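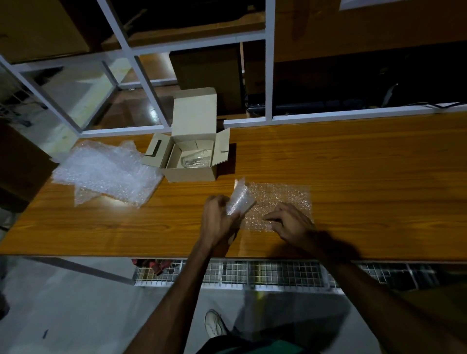

Packing Up the Glassware
Gallery 29 – posted Fri 6 October by Tanveer Rana

When we moved the shop out of Custby in July, I packed the glasses the way I have always packed glasses, which is to say in newspaper, in a hurry, with the radio on. Eleven survivors. I swept up the others and decided that for the move to Trevaskis I would become a person who wraps things.

What follows is the order of work as it settled down after a couple of evenings. Most of these entries are words only, as my hands tend to be busy. The long tables are the only furniture we haven't sold, and we won't, as neither of them fits through the new door anyway.

1. The tumblers
One sheet per glass, laid flat, smoothed with the palm. Roll it up snugly and tuck the ends in. Tape is optional and I've stopped bothering. A glass that needs four inches of tape to stay wrapped also needs scissors at the other end, and I know where my scissors will be (in a box, under other boxes).

2. The box
Open beige cardboard, with a slot in the end for your fingers. Carry it by the slot if you like, but keep the other hand underneath. There's a tumbler on its side in there that I'd move before anything else goes in on top.

3. The bubble wrap
It arrives as a tidy roll and stays that way until you cut the first piece. After that it's a heap, and the heap wants to be on the floor. I pull from the bottom and pretend this is a system. Popping is permitted on offcuts only.

4. The shelves
White metal, square tubing, bought from Cillelik when they closed their upstairs showroom. The cartons live here until they're wanted. So does a keyboard, which will be packed last so that I can go on updating this page, and then packed badly.

5. The stemware
Wine glasses get a twist of paper around the stem first, then the wrap. They stand upright in the carton, bowls down, and they don't share with anything heavier than themselves. My aunt's decanter asked for an exception and was refused. It travels on somebody's lap.

6. The labels
Every carton gets a number on two sides and the top. I began with a description too, but "small glasses, some medium" stopped being useful the third time I wrote it. The stock list says 3,043 pieces. My own tally says 3,039. I have looked under the tables.

7. The heavy things
Jugs and the Jolau mixing bowls go in the smallest cartons I can find. Everyone reaches for the big carton first, fills it to the top, and then stands looking at it. Put the big ones aside for lampshades.

8. The gaps
Shake the carton gently before closing it. If it clinks, open it and stuff the corners with whatever's on the heap. If it still clinks, take out a glass – you've been greedy.

9. The stack
We have 413 cartons on the inventory for the van, glass on top, books at the bottom. The new place has stairs. I'll put up another gallery when I've got over them.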